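Enthorpe open day, November 28, 2022

Quick writeup before I forget it all. Got there late, parking full, walked in from the road. Hacer Sönmez was already halfway through the towel talk so I missed the bit on fibers. Caught up at the back.

The place does linens for small hotels, 400 rooms a day in August, fewer now. Widmer and Mudine are the big customers. Washing hall first – loud, warm, couldn't hear a thing. Then the folding side, much quieter, and that's where I spent most of my time. Cloths, towels, more cloths. Everyone got to handle a few and I am slower than I thought.
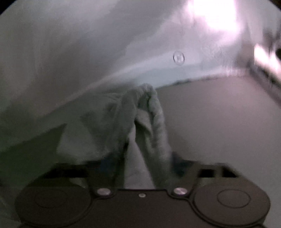 Pale gray-green cloth, picked up and still bunched. Folding side, Enthorpe.

Main tip from Hacer: find a corner, then run your fingers down the edge to the next one. Don't shake it out like a bedsheet. Thirds for the hand towels, halves for the cleaning cloths, and anything fuzzy goes on its own pile becuase it slides. I got 2 done properly and gave up on the next.

Thaddäus Haslinger took questions after. Mostly on lint and on softener (they don't use any). Asked him about the Nuvato bins, he said delivery in spring, maybe. Coffee was fine, cake gone by the time I got their.

Going again next year – earlier, and for the fiber talk this time. Wear thin layers.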